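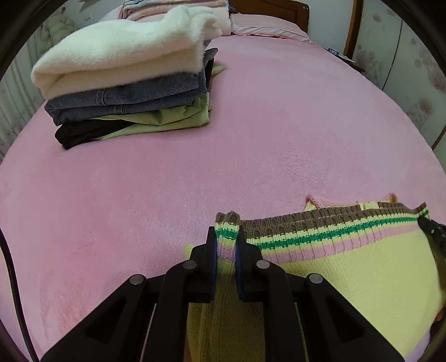 The Wemia knitted cardigan for children was assessed over 12 weeks as part of our review of outerwear suitable for nursery and early school use. Particular attention was given to the hem, where cheaper knits most often lose their shape. The ribbing carries stripes of brown, green and pink between narrow lines of pale yellow, and the plain yellow body continues above it in a fine knit. After 25 washes at a low temperature the ribbing still returned to its original width, and the colours had not run.

The garment fastens at the front with buttons. Our testers found these firm to close, and younger children required help with the top one. The patch pocket holds a handkerchief or a pair of small mittens and little else.

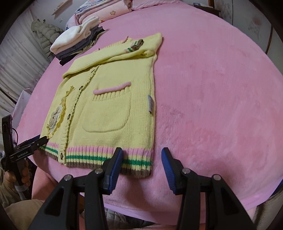

The cardigan laid flat, showing the appliqué face, the patch pocket and the striped hem.

The yellow ruffled trim around the appliqué is the weakest point of the design. It flattened in the wash and had to be eased back by hand while damp. Parents who use a tumble dryer should consider the plainer Busmont model.

Sizing is generous. The cardigan is recommended for occasional and everyday wear, with reservations as to the trim.

Reviewed by Edem Nutsugah, Arkville
April 25, 2019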